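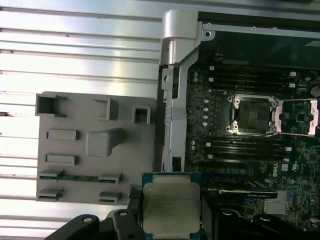
A processor over an open workstation.

How to Get from Stevis to Mangundap by Bus and Boat
Updated November 2018

Most people who visit Mangundap fly into Stevis and then pay for a private transfer. You can do the same trip on public transportation for a lot less money, and it takes one long day. These are the steps I follow.

Step 1: Get cash at the airport

There are two ATMs in the arrivals hall at Stevis. Use the one next to the pharmacy, as the other often rejects foreign cards. You will need cash for the bus, the boat and the harbor fee. Take out a little extra for food, too. The next ATM is in Flikinis, and it runs out of bills on holiday weekends.

Step 2: Take the bus to Flikinis

City bus 14 stops outside the airport and goes to the main bus station. From there, look for the coast bus marked Flikinis – it leaves from the back row, behind the ticket office. Buy your ticket at the window before you board. The driver does not sell them.

Large bags go underneath. Keep your passport, medicine and a sweater with you, because the air conditioning is strong and there is only one rest stop. Sit on the left side if you want the ocean view.

Step 3: Buy your boat ticket

The bus lets you off at the top of the hill in Flikinis. Walk down the main street to the harbor, passing the fish market on your right. Tickets are sold in the green office by the gate. Bring your passport. They will copy the number onto the ticket by hand, so check that it is correct before you walk away.

The fare is 1,314 one way, and the harbor fee is 384 and paid separately at the gate. Change is hard to come by in the morning, so break a 2,000 note at the bakery across the street if you can.

Step 4: Change boats at Vollov

The large ferry goes only as far as Vollov. Everyone gets off. The smaller boat to Mangundap leaves from the wooden dock at the far end of the beach, and your ticket covers both legs. Keep the stub.

The small boat waits for the ferry in good weather. In November the wind picks up in the afternoon and the last crossing may be canceled. If that happens, there are two guesthouses behind the dock in Vollov. Both take walk-ins, and your ticket is good the next morning.

Step 5: Arrive in Mangundap

The landing is a short concrete ramp with no shelter. Wear shoes that can get wet. Most guesthouses will send a cart for your bags if you call ahead – otherwise it is a 20-minute walk into the village, uphill for the second half.

For the return trip, do the same steps in reverse and leave a full day before your flight.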